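Ticket: Council petition and comment portal – constituents' submissions bouncing
Opened Jan 28, 2026
Reading time: 2 minutes

Residents of Ulludel report that comments on the draft ward boundary plan fail on submit. The form runs on Fleltari, hosted by Plurkness. The comment period closes in February, before Ramadan gets under way, and the clerk's office doesn't want to extend it.

First check: short comments go through. Anything over 2,000 characters returns a blank page. The form itself states no limit.
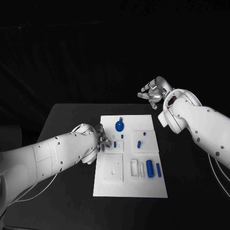 Asked the host for the mail logs as well. They show 600 submissions received and almost 500 confirmation emails sent. The rest were saved but no receipt went out, so people sent the same comment again.

Second check: turned off the duplicate filter on the test copy. Long comments still fail. Put the filter back on. 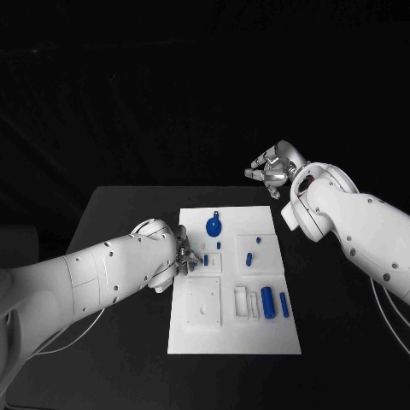 The district map attachment was next. The plan page loads the full map behind the comment box each time, and on a slow connection the session runs out before the text is sent. I swapped the map for a small stand-in file and the page loaded right away. Long comments still gave the blank page, so the map is a separate problem.

Third check: found a field limit in the database, set when the portal was used only for petition signatures. Raised it on the test copy. Long comments now save and show up in the moderator's list.

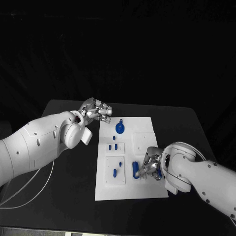
Robot arms, white board with blue parts

Change applied to the live portal after the clerk approved it. Receipts re-sent in batches of 200 to stay under the mail cap. No bounces in the first batch.

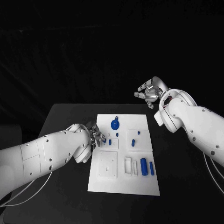
Robot hand over the board, black backdrop

Still open: smaller map file, and a line on the form giving the new limit. Duplicates to be merged by the clerk's office before the council packet is printed.

Comments (3)

Mine went through this morning, all four paragraphs. Thank you.

I sent the same comment three times. Will it count as three objections? The receipt doesn't say.

Map is still very slow on my phone – I gave up and used the paper form at the library.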